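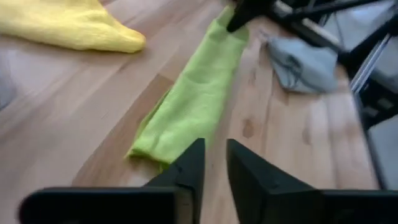

Right – hello Lumton! Cumby is our two-armed cloth folder, built in the shared workshop, and it's eaten nearly 400 evenings (feels like it, anyway). Cloths sound easy, don't they? They flop!
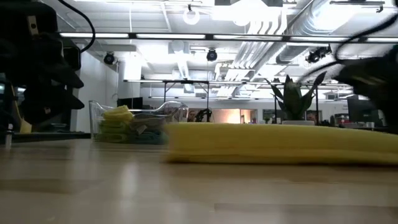
Mulugeta Yilma asked me last week why we didn't start with wooden blocks. Fair point, but who needs blocks folding? Pause for groans, then on to the grippers.

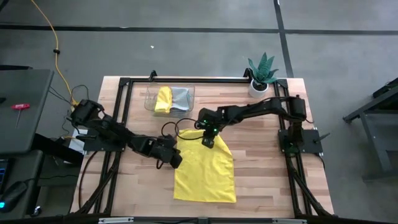 Slower, Zixuan Bai kept telling me, halve the speed and then halve it again. So I did, and I'm still tuning it. Mention the spare cables – then questions.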